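The weak point in most display fixtures is the joint. A shelf can be overbuilt cheaply, but the part that meets the upright has to grip, release and grip again through a season of product changes, and it usually has to be transparent while doing so.

Burnico's approach is a straight rod with clip-on brackets. There is no drilled hole and no fixed pitch, so a bracket can sit at any height. The company rates the joint for 70 removals before the clip should be replaced. Overgaard, which sells a competing slotted upright, quotes 51 but holds its position better under side load.

Bread is an awkward test item. A bun has a domed crown and a soft cut face, and it marks under pressure that a carton would ignore.
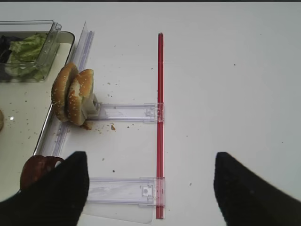 *Clear brackets on a red rod, with a split sesame bun standing on edge at the end of the upper one.*

Standing the halves upright puts both crust and crumb on view, at the cost of a small contact area. Flondow's fitting notes recommend setting the bracket first and adding the food last, then checking the alignment from 3 sides. Clear parts should be laid out on a dark cloth; on a white bench the thin sheets are easily lost.

Cleaning is by hand in lukewarm water. Alcohol wipes craze the plastic near the latch. Prukard supplies spare clips in packs of two, and the rods are sold separately.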